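Gonness Tabletop Scene Pack: review after one term of club use
Posted 11 November 2021
Reviewed by the Dudar Student Robotics Club

Test setup

The club bought the pack in August for the pick-and-place track of the Fernasex student competition. It ran on six lab desktops, all with the same graphics card and the 15-seat education license. The scripts were written by second-year students with one prior course in Python. The instructor's machine was used only for scoring.

The pack contains furniture, tableware, fruit and room shells, plus a controller template for a single arm with a parallel gripper. Installation takes 237 MB. The arm model and the physics engine are separate downloads, and the store page should say so more clearly.

Scene quality

Wood grain, floor and metal surfaces hold up at close camera distances. Contact shadows under the fruit are soft and fall where they should. The round table has a glossy finish that picks up highlights, a useful property for the vision half of the track, where students had to segment red fruit on a gray tray against brown wood. Thresholding on color alone was enough for most groups. Two groups used depth and got cleaner edges at the tray rim.

The leaf-shaped tray is shallow and pointed at both ends, and its raised rim matters for path planning. A gripper coming down vertically clears it. A low, angled approach often does not. 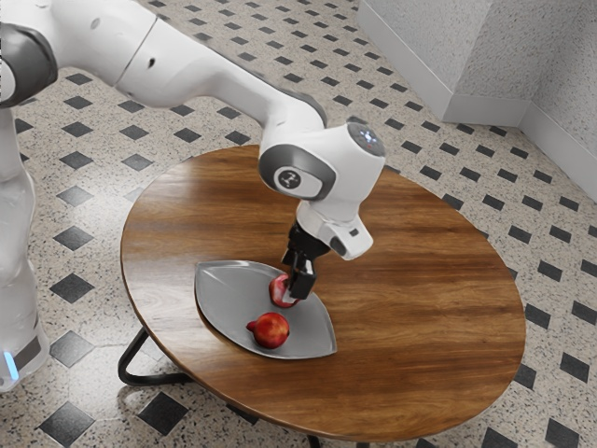
Grasping

Default friction on the fruit is too high. With the shipped values, a fruit held only near its top stays in the fingers through moves that would shake a real one loose. We lowered the coefficient before scoring anything. The setting is in the object file and does not appear in the editor panel.

The club logged 177 scored attempts across all groups. Most failures came from one cause: the second fruit was nudged while the first was being picked. The fruit models roll, and the tray does little to stop them once they are moving. Students fixed this by choosing the outer fruit first and by opening the fingers less on approach.

The controller template has a hover height parameter with no stated units. It is in meters. One group lost an afternoon to this.

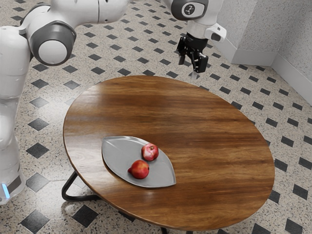
Gripper beyond the table's far edge, fingers slightly open, two red fruits on the tray.

Documentation

Thin. The manual covers loading a scene and moving the arm to a named pose. Resetting object positions between runs gets one sentence, and the function name given there is out of date. The forum has the correct one.

Compared with the Kratochvíl kit

We used the Kratochvíl kit last year. It has better documentation and a working reset button, but the surfaces are flat colors and the vision task is trivial as a result. Gonness loads slower and is the better choice if the class includes any camera work.

Pros: materials, shadows, sensible object scale, low install size
Cons: friction defaults, undocumented units, outdated manual

Rating: 4 out of 5 for clubs with an instructor who can edit object files, 3 out of 5 otherwise. The license renews yearly and the club has renewed it.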